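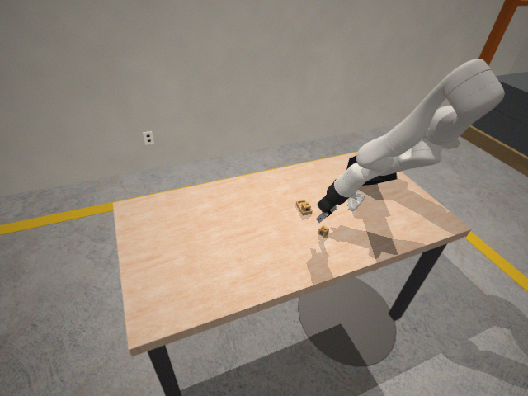

演员在同一部戏里要先增重再减重,连戏表应该从什么时候开始做?

从剧本锁定之后、第一次试装之前开始做。试装会产生第一批可比对的尺寸和照片,表格如果在试装之后才建,这批数据通常散落在服装组和化妆组各自的文件夹里,后期很难合并。

本文以故事片《Movetholm》的做法为例,说明体型连戏表的建立、填写和现场使用。该片女主角前后有两种体型状态,拍摄顺序与剧情顺序不一致。表格由场记 Mohit Kandpal 设计,文字由 Pushpa Vishwakarma 整理。

一、准备工作

所需材料:锁定版剧本、分场表、试装记录、电子表格软件。分场表中每一场须有固定场号,后加的场次用场号加字母表示,不要重排原有场号。

二、划分体型阶段

1. 通读剧本,只标记与体型有关的信息:台词中提到的胖瘦、服装松紧、时间跨度。
2. 按剧情时间划分阶段,每个阶段用一个字母命名。《Movetholm》用了 A、B、C,其中 B 为过渡阶段,依靠服装和垫料完成,不要求演员体重达到特定数值。
3. 将阶段字母填入分场表的新增列。闪回场次按闪回内容所处的时间填写,不按它在成片中的位置填写。
4. 交导演和服装指导确认。确认后的阶段划分不再由场记单方面修改。

三、建立主表

主表每行对应一场戏,列的顺序如下:场号、剧情日、阶段、拍摄日、服装编号、垫料编号、妆发编号、参考照片、备注。

服装编号与垫料编号必须分列。两者合并填写时,同一件外套配不同垫料会被误认为同一造型。剧情日与拍摄日也须分列,前者决定演员应当是什么样子,后者只用于排期。

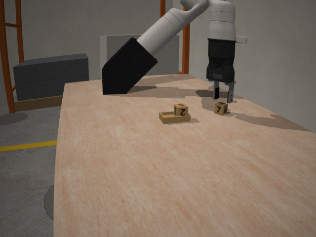 编号的写法在建表时统一,开拍后不再更改。服装用 F 开头,垫料用 P 开头,后接阶段字母和流水号,例如 P-B-3。编号标签缝在衣物内侧,另备一张卡片随衣架悬挂。卡片字号以站在监视器旁能够辨认为准,可以参照那只浅褐色小木方块:正面一个黑色的“7”,底色浅,数字颜色深,没有花纹干扰。同一方块的右侧面露出部分“6”,相邻两面数字不同,卡片的正反两面也可以这样处理,正面写服装编号,反面写垫料编号,翻错面时能立即发现。6 和 9 单独出现时容易倒读,应在数字下方加一条横线。

四、拍摄参考照片

每个造型在定妆时拍摄正面、侧面、背面。拍摄条件如下:

- 机位高度固定在演员胸口,三脚架位置用胶带标记;
- 焦距固定为 100 毫米,不使用广角,广角会改变肩部与腰部的比例;
- 感光度固定为 200,白平衡手动设定;
- 背景使用同一面素色墙;
- 演员双臂自然下垂,不收腹。

照片文件名直接使用主表中的场号和服装编号,不使用相机自动生成的文件名。重拍的照片在末尾加版本号,旧版本移入单独的文件夹,不删除。

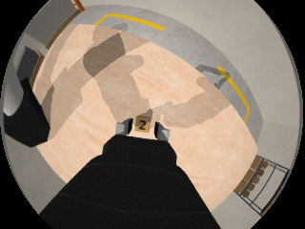
文件夹按阶段建立,不按拍摄日建立。补拍时,场记需要查找的是“阶段 C 的外套”,很少需要查找某一天的全部照片。服装组和化妆组对文件夹只有读取权限,需要更新时提交给场记,由场记统一替换。

五、现场填写

1. 开机前,将当天场次的行复制到日表,打印 2 份,一份交服装组,一份自留。
2. 演员到场后核对服装编号和垫料编号,与日表不符的先询问服装指导,再通知副导演。
3. 每场拍摄结束后立即填写备注,记录袖口、领口、腰带孔位等可见细节。
4. 收工后将日表内容录入主表。手写日表保留至后期完成。

体重数值不进入主表。该数据属于演员的个人健康信息,由制片方指定的医务人员保管。场记只需要知道演员当前是否符合所属阶段,由服装指导以试衣结果给出“符合”或“不符合”。

六、常见错误

阶段跳变:相邻两场剧情时间连续,阶段字母却不同。在主表中按剧情日排序后逐行检查,可以发现大部分此类错误。

替身漏登:替身使用的垫料与主演不同,须另设一行,场号后加 S。

补拍缺料:演员恢复原体型后再补拍阶段 A 或 B 的场次,垫料往往已经归还。《Movetholm》在 11 月补拍时,由制作方 Kelletti 重新制作了一套肩部垫料,原因是杀青清单没有注明保留期限。杀青清单中应为每件垫料写明保留至哪一个后期节点,建议写到画面锁定。

剪辑换序:剪辑师调整场次顺序后,应将新的顺序表发回场记。场记在主表中增加“成片顺序”列,重新检查阶段是否连贯,原有各列不作改动。

最后更新:2021年4月17日

相关文章
场记日报的基本格式
分场表与通告单的对应关系
闪回场次如何标注剧情日
试装照片的归档与命名
补拍前的道具与服装核对

订阅 Clundus 制作笔记,新教程发布时将发送至您的邮箱。您可以随时退订。

本网站使用 Cookie 以保存您的阅读设置。继续浏览即表示您同意使用 Cookie。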